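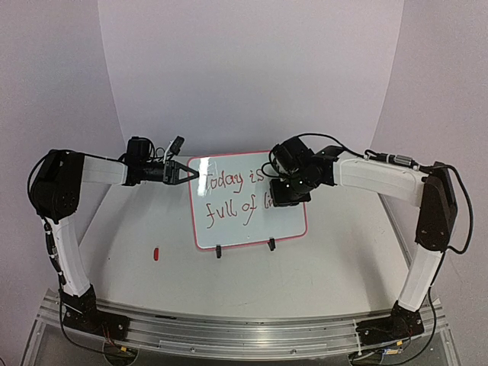

How long do I leave red marker on a board before I wipe it? Two days at most, then a dry cloth, and a damp one after that if there is still a pink shadow.

26 December 2019. Quiet day. Slept until nine. The little whiteboard with the red-pink border is out on its two black clips, with "Today is" on the top line in cursive. The glossy surface catches the light badly on the left, and I would like a duller one. Athina has seen them in Skirnstead. Mine cost 650 in October and the matte kind is 700, so I will wait.

Wrote to Rosemarie about the spare markers. The red ones go faster than the others. Mathias came by for his coat and stayed for soup. Need to buy a new cloth, the old one has gone stiff.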